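Relabeling the laundry set

Most of February went into a question I had been putting off: how much of the failure rate on laundry unloading comes from the policy, and how much from the way we cut the demonstrations. The policy is the one we call Plovine, two arms, head camera plus joint states, trained on 2202 teleoperated episodes.

The original cut was by time. Each episode was split into 175-step windows, and a window could easily begin halfway through a grasp. Nikola Spahić suggested cutting on gripper events instead, so that a segment ends when either gripper changes state and stays there for 6 steps. He wrote the segmenter on a Thursday and I spent the following week fixing its handling of double closures, where an operator pinches cloth, loses it and pinches again.

Same network, same training budget, same seeds. Over the evaluation set the event cut removed 31 failures, nearly all of them premature releases over the rim of the basket. Failures inside the drum did not move. I read that as a perception problem – the head view gives very little of the drum's interior, and segment boundaries cannot fix that. 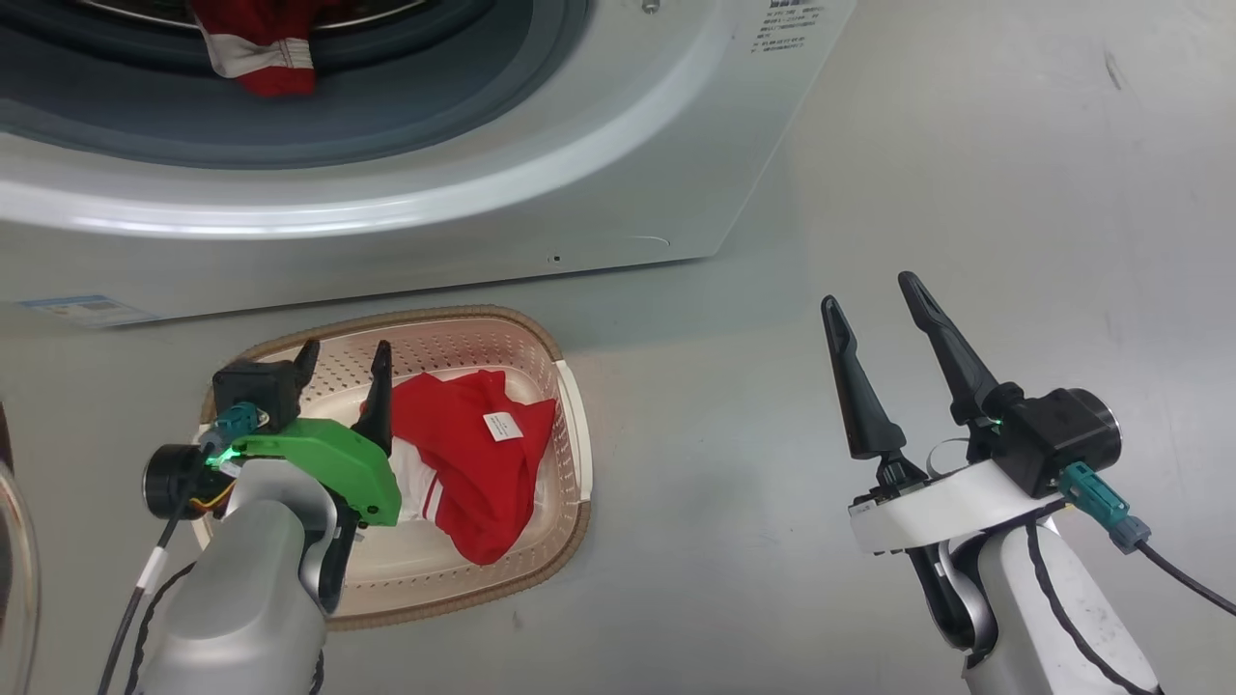 Head camera view: one red garment in the drum, a red shirt in the basket, right gripper open.

The idle arm remains a nuisance. When one gripper is working, the other contributes no events, and its small drifting motions get learned along with everything else. Masking its loss helped on the Madthorpe bench but made handovers slower. Next I will try separate segment boundaries per arm, with the Zupan configs as the baseline.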